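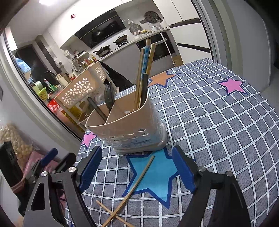 The utensil holder with its divided top, black ladle and spatula in with the wooden sticks.

Looking after wooden spoons, sticks and chopsticks
by Keerthana Bhat

I get more letters about wooden kitchen things than about anything else, and most of them begin with a spoon that has gone furry. Please don't throw it out yet! Wood is very forgiving if you treat it kindly, and I still stir my porridge with a spoon I bought at Brullcombe market 26 years ago.

Washing. Hot water, a drop of washing-up liquid, a quick scrub along the grain and out again. Never leave wood sitting in the bowl while you have your tea (I have done it, and I have the split spoon to show for it). The dishwasher is no good either, however tempting it looks after a big Sunday lunch.

Drying. This is where most of us go wrong. A spoon popped straight into a pot with its foot in a puddle will go black at the end, so wipe everything with a towel and then lay it flat overnight with a bit of space between the pieces. Choose a pot with holes in the sides or bottom if you can, and give it a proper wash of its own every week or so — you would not believe what collects down there.
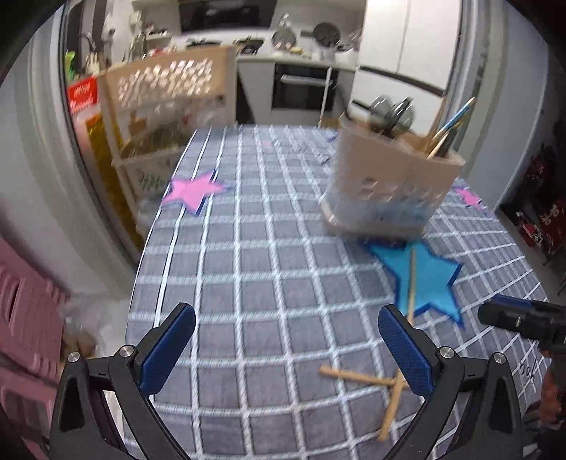 Two thin wooden sticks on the checked tablecloth.

Rough patches. Rub lightly with fine sandpaper, always the way the grain runs, then wipe off the dust with a damp cloth. For chopsticks and skewers I fold the paper round and pull the stick through, turning it as I go. It's a nice job to do with the radio on.

Oiling. Food-grade mineral oil is what I use, and a 200 ml bottle lasts me ages. Put on a thin coat, leave it till morning and buff off whatever hasn't soaked in. Olive oil goes sticky and smells of old crayons after a while, so keep that for your salad.

Onion smells. Half a lemon and a spoonful of salt, rubbed in well and rinsed. If it still smells, do it again and stand the spoon on a sunny windowsill for the afternoon.

Next time: getting tea stains out of flasks.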